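# 4. What people mean by "put away"

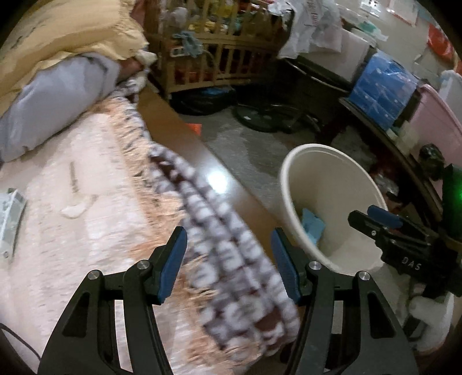

**Figure 3.** Fringed blanket, brown and white, mid-handling.

*Section 4.1: Soft goods and the problem of the resting place*

The literature on domestic storage has been kind to the cupboard. It has doors, it has an inside, and a respondent can say with some confidence whether a plate is in it. Blankets have done less well. In the Skutside diaries, which make up the bulk of our material, the throw blanket is the item most often reported as "put away" and also the item most often reported, in the same entry, as being on the couch. We spent part of October trying to code this as an error before conceding that our respondents knew what they were talking about.

The corpus contains 2712 diary entries, of which 2316 mention at least one textile and 671 mention a blanket or throw by name. The remaining textiles are mostly towels, a subject on which the Skutside respondents hold views we have deferred to a separate paper. All entries were written in the evening, at the respondent's convenience, and several show it.

Three senses of "put away" can be separated in the blanket entries. In the first, the item has gone to a closed location such as a closet, a chest or the space under a bed. This is the sense assumed by Flateo, the household inventory form we had planned to use unchanged, and it accounts for fewer blanket entries than the form's design would suggest. In the second, the item has been given a shape. It is folded, or at least has been folded at, and remains where it was. In the third, the item has been moved from the place where it was used to a place where it is displayed, often the other arm of the same couch. One respondent described this last operation as "cleaning the living room."

Coding the second sense proved difficult. Flateo permits one location per item and treats any item without a new location as unhandled. A blanket folded four times in an evening by four members of a household, each dissatisfied with the work of the last, therefore leaves no trace in the record at all. We added a field for shape, with the values *flat*, *folded*, *draped* and *other*. The coders used *other* with such enthusiasm that the field had to be revised, and the category "heap" was introduced over the objections of the first coder, Loan Kim, who felt it was judgmental. It remains in the scheme. It is also the value on which the two coders agreed most often.

Fringe complicates matters further. Respondents with fringed blankets wrote longer entries, and many of the additional words concerned which way the fringe should face. In the Grivel building, where the apartments share a floor plan and, it would seem, a blanket supplier, we found one household in which the fringe faced the room and another, directly across the hall, in which this was considered showing off. Neither position was explained when we asked. Both were restated.

We do not claim that these differences amount to a folk theory of storage. They are, however, steady enough within households to cause trouble for any measure that adds households together. The Mai index of domestic order, for instance, awards a point for each textile out of sight. By that measure the tidiest home in our sample belongs to a respondent who keeps everything in the bathtub.

Section 4.2 takes up cushions, for which the concept of "away" is weaker still.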